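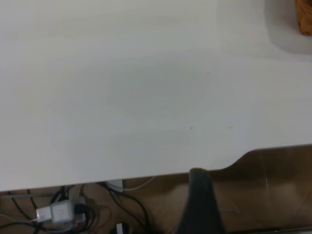

What the second arm is going to cost us

31/07/2021

I've spent the whole evening with a spreadsheet and I'm far too cheerful about it. We're getting a second arm for the workshop in Drustgate! The first one earned its keep ages ago and I can't wait to have a pair of them working across the same table.

The arm is the easy line in the budget. It's everything round it that creeps up on you. I'd put nothing down for power last time, and you can see what the floor under the white table looks like now - black cable in loops, and two white adapters huddled in the middle of it. So this time there's a proper line for trunking, a decent power strip and 4 cable trays, and I've set aside £300 for the lot.

Other things on the list:

Spare finger pads, £62 a set from Tipoki. I'm ordering two sets.

A wrist camera to match the one we have.

A new tabletop, maybe. I love the plain white (it makes small things so easy to pick out, every last speck included) but the curved notch in the front edge is just where I'd like to clamp something. Drollum in Urnville will cut one to size, and I'm waiting on their price.

Delivery is looking like the end of August, so the trays go up first. I've already cleared a shelf for the boxes. If you've run two arms off one bench, do tell me how you split the power - I'm all ears.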